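椅子の座面編み直し講座 参加者募集

工房Dosbyでは、紙紐や藺草で編まれた椅子の座面を自分の手で編み直す講座の参加者を募集します。座るたびにぎしぎし鳴る椅子、真ん中が沈んでしまった椅子、物置で何年も眠っている椅子、どれも歓迎です。編み物や木工の経験は問いません。結び目ひとつ作るのにもたつく方と一緒に作業するのが、私たちはとても好きです!
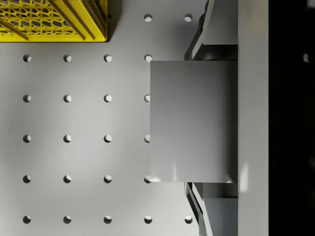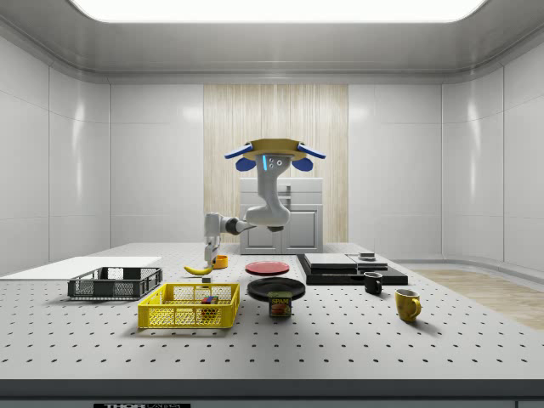

穴あき天板のテーブル(CG)

講座について

座面の編み直しは、はじめてみると驚くほど夢中になります。紐を前の枠にかけて、くぐらせて、引いて、横へ渡して、また引く。やることはほとんどこのくり返しなのに、四隅から少しずつ模様が育ってきて、中央でぴたりと合わさる瞬間があるんです。前回の講座では、そこにたどり着いた方が思わず声をあげて、みんなで椅子のまわりに集まりました。

講師はWilfredo Tolentinoさんです。長く家具の修理を手がけていて、座面の張り替えだけでも数えきれないほどの椅子を見てきました。教え方はのんびりしています。間違えたらほどけばいい、というのが口癖で、実際ご自分もよくほどいています。紐の引き加減については妥協がなく、親指で座面を押して「もう一段、戻りましょうか」とにこにこしながら言われることがあるので、その覚悟はしておいてください(戻ったほうが、やっぱりきれいに仕上がります)。

素材の準備と撚り方の指導は、Phetsri染織室のPaweena Thongsukさんが担当します。今回は生成りの紙紐のほかに、Paweenaさんが染めた紺と煉瓦色の紐も選べるようになりました。色を混ぜて縞にしたい方は申込時にお知らせください。濃い色は染めむらが出やすく、糸玉ごとに少しずつ表情が違います。見本の束を工房の入口に吊るしてあるので、近くにお越しの際はぜひ触ってみてください。

内容

全2回の連続講座です。両方に参加できる方を対象とします。

第一回では、古い座面を外し、枠の掃除とゆるみの確認をして、四隅の編みはじめまで進みます。古い紐を切る作業はほこりがたくさん出ますので、マスクがあると楽です。枠の接ぎがゆるんでいた場合は、その場で膠を入れて締め、次回まで工房でお預かりします。

第二回では、座面の中央まで編み進め、裏側の紐を始末して仕上げます。編みながら中に詰め物をしていくのですが、この詰め物の量で座り心地がまるで変わります。かための座が好きな方、ふんわりさせたい方、途中で座って確かめながら決めましょう。

各回とも、途中に40分の休憩をとります。長いなと思われるかもしれませんが、編み手の指には必要な時間です。お茶と焼き菓子をお出しします。お弁当の持ち込みも大丈夫です。

二回で編み終わらなかった方は、工房の開いている時間に続きをしに来てください。追加の費用はかかりません。紐を持ち帰ってご自宅で仕上げる方もいらっしゃいます。

募集要項

会場:Sterkden館 一階 工作室(Okel通り側の入口からお入りください)
定員:15名
対象:高校生以上の方。経験不問
参加費:講習は無料。紐代は使った分だけ実費でいただきます
申込締切:2025年1月14日
申込多数の場合は抽選とし、結果は全員にメールでお知らせします。

開催日は、参加が決まった方のご都合をうかがってから調整します。申込の際に、来られない曜日や時間帯があれば書き添えてください。

持ちもの

・編み直したい椅子
・汚れてもよい服、またはエプロン
・よく切れるはさみ
・手の荒れやすい方は薄手の手袋か指サック
・筆記用具

金槌、釘、木べら、霧吹きなどの道具は工房のものをお使いいただけます。使い慣れたものがあればお持ちください。

椅子について

座枠が四本の棒でできていて、そこに紐を巻きつけてある形の椅子が対象です。丸椅子でも、背もたれのある椅子でも、子ども用でもかまいません。布や革を張ったもの、籐を穴に通して編んだものは手順がまったく違うので、今回はご遠慮ください。籐のほうは別の講座を考えています。

うちの椅子はどっちだろう、と迷ったら、座面の表と裏、それに枠の角が写った写真を送ってください。Wilfredoさんが一脚ずつ見てお返事します。この写真を見るのがまた楽しくて、工房ではいつも取り合いになります。

脚が折れているものや、虫食いのひどいものは、講座の前に修理が必要です。その場合も一度ご相談ください。座面がもうほとんど残っていない椅子は問題ありません。外す手間が省けます。

椅子をお持ちでない方には、工房で引き取った椅子をお譲りできます。形はばらばらで、背もたれに前の持ち主が彫ったらしい落書きの残るものもあります。希望される方は申込時に「椅子希望」とお書きください。選ぶのは第一回の当日で、くじで順番を決めます。

搬入と駐車

館の前に荷下ろしのできる場所があります。椅子を下ろしたあとは、裏手の駐車場に車を移してください。電車で椅子を抱えて来られる方も毎回いて、駅からの坂道で汗だくになるようです。迎えが必要な方は遠慮なくお申し出ください。工房の軽トラックでまとめて運びます。

10月の展示について

仕上がった椅子は、10月にSterkden館のロビーで開く「座れる椅子展」に出していただけます。名前のとおり、来場者が自由に腰かけてよい展示です。参加は任意ですし、会期中だけお借りする形なので、普段は食卓で使っている椅子でも気軽に出してください。去年は、同じ紐で編んだのに座り心地がみんな違うと、順番に座って回る方がたくさんいました。編んだ人が自分の椅子の感想を隣でこっそり聞いている、という光景もあちこちで見られました。

お手伝いの方も募集しています

講座の当日に、紐の切り分けや椅子の搬入を手伝ってくださる方を2名募集します。以前の講座で座面を一枚でも編んだことのある方にお願いできたら心強いです。交通費をお支払いし、昼食をご用意します。手があいたら、ご自分の椅子を持ち込んで編んでくださってかまいません。

申込方法

メールの件名を「座面講座」として、次のことをお書きのうえ、工房Dosbyの受付までお送りください。

・お名前(ふりがな)
・日中つながる電話番号
・椅子の種類と脚数(お一人一脚まで。椅子希望の方はその旨)
・紐の色の希望
・参加の難しい曜日や時間帯
・手や腰に不安のある方は、その内容

床に座っても、立っても、作業台に椅子をのせても編めます。体に合うやり方を一緒に探しますので、心配なことは何でも書いてください。

Sterkden館の窓口でも申込用紙をお渡ししています。工房の開いている時間でしたら、椅子を抱えてふらっと相談に来ていただいても大丈夫です。奥で作業をしていて気づかないことがあるので、入口の鐘を大きめに鳴らしてください。

お申し込みをお待ちしています!

工房Dosby 座面講座係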